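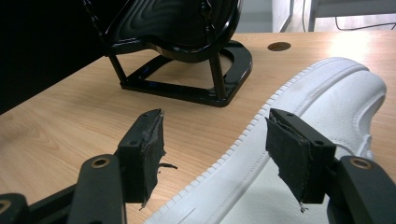 **Unit 4: Shoe Care and Display**
Retail Floor Skills, Hartley evening course
Bring this handout on Monday. We will use it at the table.

## What this unit covers

Last unit was boots and heavy soles. Unit 4 is about light-colored sneakers: how to check them, clean them and get them ready to go back on a shelf. White low-tops are the main case because they show every mark and because they come back to the counter more than anything else. The Prendberg store logged 3,157 returns of all kinds last year, and 194 of those were white sneakers with a scuff or stain that the customer said was there at the time of sale. Most could have been caught before they went out.

## Checking the shoe

Work on a clean, light table with good overhead light. A dark table makes a white shoe look cleaner than it is.

Start at the toe and work back. Turn the shoe, and keep your head still. Look at:

- the toe cap, for creases and gray rub marks
- the seam where the upper meets the sole
- the eyelets and the edges of the tongue
- the heel, inside and out
- the bottom of the sole, for grit or price sticker glue

Then do the other shoe in the same order. Put the pair side by side and compare the color. Leather from two batches can be slightly different, and a mismatched pair is a fault even if each shoe is fine alone.

Write down what you find on the check sheet before you clean anything. If you clean first you will forget what was there.

## Cleaning smooth leather

1. Take out the laces. Wash them separately in warm water with a drop of dish soap.
2. Brush off dry dirt with a soft brush. Use short strokes, away from the seams.
3. Dampen a white cloth and wring it out well. Colored cloths can leave dye.
4. Wipe the upper in small circles. Rinse the cloth often.
5. Do the sole edge last, with a second cloth. The sole edge is the dirtiest part, and one cloth for both will put gray streaks on the upper.
6. Dry with a towel, then leave the pair in open air overnight.

Don't use a hair dryer or set shoes on a heater. Glue softens and the sole edge can lift.

For marks that stay after step 4, use the Nosisier cream in the supply drawer. Put a small amount on the cloth, never straight on the leather. Try it on the inside of the tongue first and wait two minutes. If the finish goes dull, stop and mark the sheet "no cream."

Canvas and knit uppers are in Unit 5. Don't use the cream on either one.

## Stuffing and lacing

Use plain white tissue. Newsprint rubs off. Fill the toe until the crease opens up, then stop. An overstuffed shoe looks swollen and the tongue sits too high.

Lace loosely, straight across, with the ends tucked inside. Leave the top pair of eyelets open on low-tops unless the store's shelf plan says otherwise. The lace should lie flat the whole way. If it twists, pull it out to the twist and do that part again.

## Placing it on the table

Set a single shoe at an angle, so the customer sees the toe and one full side. Straight on, a low-top looks short. With a pair, put the second shoe slightly behind the first.

Leave room for a hand on both sides. People pick shoes up from above or by the heel, and a crowded table gets knocked around. The Skondiline shelf plan allows 17 inches for each style. That feels like a lot of empty wood at first. Keep to it.

Dark, shiny items can go on the same table, but set them farther back. A glossy black piece right beside a white shoe pulls the eye and reflects onto the leather.

Wipe the table before you put anything down, and again at closing.

## Before next class

- Clean one pair of light leather shoes at home, any brand, and fill out a check sheet for it.
- Read the return policy sheet from Unit 2 again, the section on wear.
- Bring a white cloth. The room has brushes and tissue but is short on cloths.

Check sheets are due at the start of class. Late sheets lose a point.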